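Workshop notebook, August
Bench 2, finish trials for the Sornholm kitchen job

Started 7:40. Shop already warm. Opened the big door and left the extractor on low.

Carried on with the oil samples from last week. The boards are all from the same pack of ash so that the color can be compared side by side. Two oils this time, the Skivine and the Drokov, plus plain shellac as a control. Auður wants a decision before the doors get sanded because the grit we stop at depends on which oil we use.

Sanding first. Took every board to 120, then 150, then 180. Vacuumed between grits and wiped with a dry cloth. Did not raise the grain with water on the first set. Did raise it on the second set, let the boards stand for an hour, and knocked it back by hand with worn 180. The raised set feels better under the fingers before any finish goes on. Whether that holds after two coats is what I want to find out.

Board 5 has a dip near one end where I leaned on the sander. Left it in the trial but should not be used to judge sheen.

Skivine, first coat. Goes on thin with a white pad. Smells strong. Soaked in fast on the unraised boards and I had to go back over the end grain twice. Wiped off after 17 minutes. The tin says you can leave it longer but it was already starting to drag.

Drokov, first coat. Thicker, more like syrup. Stirred it well because there was a layer at the bottom of the can, and it still left a few specks on the first board. Strained the rest through a paper filter and had no more trouble. It warms the ash more than the Skivine does, and I think too much for light doors. The customer asked for something close to bare wood.

Rags laid flat on the rail outside, then into the water bin. Please do this every time, including the small pads. Found one balled up on the saw table this morning.

10:15. Auður Þrastardóttir came over to look at the samples by the window. She also thinks the Drokov is too yellow for the doors. She asked what it would do on the darker stock and I have no board for that. Cut one from the walnut offcuts and put it in the queue.

Talked about floor and cabinets together. Her point is that light fronts over a brown plank floor can take a little warmth before they look orange, and that we keep judging samples against the white bench top, where everything looks yellow. Fair. Will look at the next set lying on a piece of brown board.
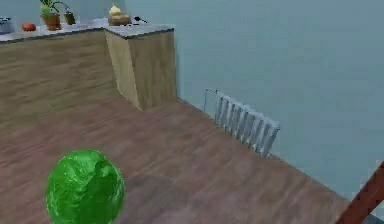 Notebook 9, page 732

Second coats after lunch. Scuffed all boards with a gray pad first. Skivine took the second coat evenly, raised and unraised both. Drokov went on well where it had been strained.

Difference between the raised and unraised sets is smaller than I expected by eye. By touch the raised boards are clearly smoother, mostly along the earlywood. On a door edge people will feel that. I would do the raising on the edges and rails at least. Panels could go without – it would save a good part of a day over the whole kitchen.

Shellac control is fine but shows every mark. Not a real candidate for doors near a sink.

Water test tonight on the first-coat offcuts only. Wet cloth, ring of coffee, drop of vinegar. Leave overnight, wipe in the morning. The full boards need more time before anyone puts water on them.

The Kuusk sander is pulling to the left again. Changed the pad and it made no difference. I suspect the bearing. Put tape on the handle so it doesn't get used on door panels. The old one is slower but leaves a flat surface.

To do:
Walnut board, both oils
Order filters, the paper ones with the fine mesh
Label backs of all samples in pencil, not marker (marker bled through on the last lot)
Ask Auður whether the drawer insides get oil or wax
Bearing for the sander

Closed the cans at 4:30, lids tapped down all the way around. Drokov can has a dented rim, so stored it upside down on the lower shelf with a tray under it.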